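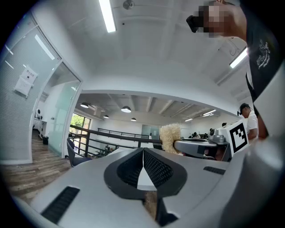
Posted by quaylemending, 2025-04-27
My budget request for gripper kit is due back in July and I've reached the stage of hating every number in it. Two handheld grippers, the wrist cameras, tags, cases, plus whatever finger pads we get through. The pads are what I can't price. We've got the black mesh-textured ones in a V-shaped jaw, and at the moment they're pinching a tuft of straw, so you'd think I could get away with one set a year. Sternon want 71 quid a pair. Is that normal? Finance (hello Mahnaz, I know you lurk) has asked me to explain "consumables" in one line.

otterbox_lid
71 for a pair of pads is cheeky. Nolenik do sheet material you can cut yourself. It looks like a school project but it grips.

plinthy
Cut-your-own is a false economy if anybody on your payroll is doing the cutting. We spent a whole afternoon on ours and they came out two different widths. Buy the pads.

otterbox_lid
Ours came out fine. Sharper scissors?

quaylemending
Can we do widths another day. Next line on the sheet is how many sets of grippers. I've got a quote from Effiong for 2,535 a pair with a case, and a cheaper one from Benutero without. Do I ask for one pair or two?
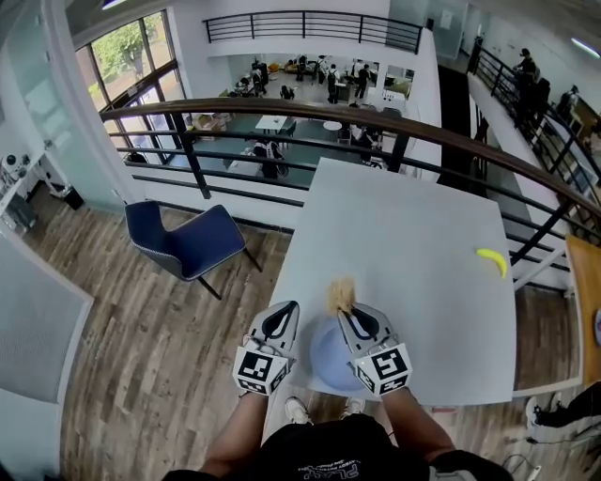

Mahnaz Ghorbani
Since I've been summoned: my objection was never to the grippers. It was to the request for a "dedicated manipulation workspace" at more than 1,000, when what's needed is a table. One white rectangular table up on the mezzanine does for both grippers, the blue round thing between them and a banana, with tabletop left over. I will approve a pair. I will not approve a workspace.

quaylemending
The workspace included lighting.

Mahnaz Ghorbani
The building includes lighting.

plinthy
I'm with finance on the table, sorry. But ask for two pairs. When one gripper goes back for repair you've got a person on full wages with one hand.

nneka_afolabi
Disagree with plinthy. Second pair is the classic thing that sits in its case until the warranty's gone. We did exactly that. Buy one pair, then put the difference into spare tags, cables and a support contract that says in writing how long a repair takes. Ask Effiong about loan units as well, they never offer but they didn't laugh at me.

otterbox_lid
Did Benutero laugh?

nneka_afolabi
Benutero didn't reply.

quaylemending
Right, one pair from Effiong, pads from Sternon under protest, table from downstairs. Straw and bananas I'm putting under "test objects" and if anyone queries it they can have this:
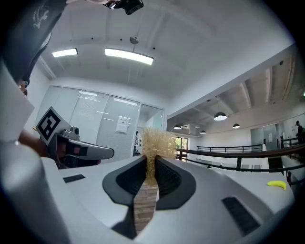
Revised list, please pick holes
Grippers, one pair with case, Effiong: 2,535
Finger pads, Sternon: 71 a pair, quantity still being argued over
Spare tags and cables: waiting on a price
Support contract: ditto, Nneka can you send me your wording
Table: nil
Test objects: petty cash

plinthy
You've left off delivery.

Mahnaz Ghorbani
And VAT.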